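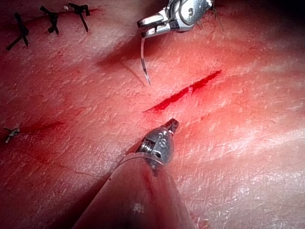
The Thread That Holds

Most people meet a stitch twice in their lives. Once is in childhood, after a fall from a wall or a bicycle, and once is much later, after an operation. In both cases they tend to remember how many they had and very little else. The thread itself gets snipped out and dropped in a bin, or quietly disappears under the skin, and that is the end of it.

Thread has been a living for a good many families in Urside. The Sethi works stands at the bottom of the town, between the river and the bus depot, and it has made surgical thread there for 31 years. Before that the same building made fishing line, and before that bootlaces. Older residents still call it the lace shed.

The work is slow to look at. Fine strands come off bobbins, pass through a braiding machine and are wound on to a drum. The braid is then coated so that it slides through skin without dragging. Needles come in from another supplier, already curved, and are fixed to the thread one at a time. The hollow end of the needle is pinched shut around the thread, and a tug on a small gauge shows whether it has held. Anyone who starts on the needle bench spends their first weeks doing nothing but that.

It took people a long time to arrive at thread like this. Wounds have been sewn with linen, silk, horsehair and plant fibre. Catgut, which came from the intestines of sheep or cattle and had nothing to do with cats, was used for centuries. It had the great merit that the body broke it down, and the great drawback that you could never be quite sure how fast. One length might last a fortnight and the next might give way in days.

Modern threads are sorted into those that dissolve and those that don't. A dissolving thread is used deep down, in muscle or under the skin, where no one wants to go back for it. The other kind is used on the surface, or in places where the repair needs support for good. After that there is the choice between a single smooth strand and a braid. The smooth strand does less harm on its way through but is springy and hard to knot. The braid ties well and stays tied, but its tiny gaps can give germs somewhere to sit.

Sizes are confusing to outsiders. The more noughts there are in the number, the thinner the thread. The finest ones Sethi makes are hard to see unless there is a sheet of dark card behind them, and the packing room keeps a stack of it for that purpose.
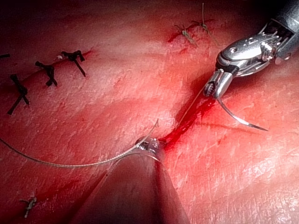
Then comes the knot. A surgical knot starts much like the one in a shoelace, except that the first throw is often doubled so that it grips while the second is laid on top. Pulled too tight, a stitch starves the edges of the wound of blood. Left too loose, it lets them gape. The edges should just meet, and should stand up very slightly, as the scar will flatten as it heals.

In March I spent an evening at the class the Jammont hall runs for people who would like to understand how it is done. No one leaves qualified to do anything. We used orange peel and pork belly, and the peel was harder. My first five stitches tore straight through. The trick, once it had been pointed out to me, was to push the needle in upright and let its curve do the travelling, with a turn of the wrist. I had been shoving it forwards like a darning needle.

The town museum has set aside its upstairs room for the subject until the end of May 2023. The display is a small one, but it includes a wooden winding frame from the lace shed and over 300 paper thread packets, many of them collected by the Senitz pharmacy before it shut. The packets are lovely things, printed in greens and browns, with the lettering squeezed in at odd angles. I would allow an hour. The stairs are steep and there is no lift.

Not every wound needs thread, of course. Glue and paper strips do very well for small, clean cuts, and staples are quick for long straight ones. At the Urside works they expected glue to take a large part of their trade, and it did take some. The braiding room went down to 2 machines for a while. It has since filled up again, mostly with orders for the finer sizes.

The day shift still finishes at four. If you walk past at that hour in summer with the windows up, you can hear the machines being stopped one after another, from the river end to the road.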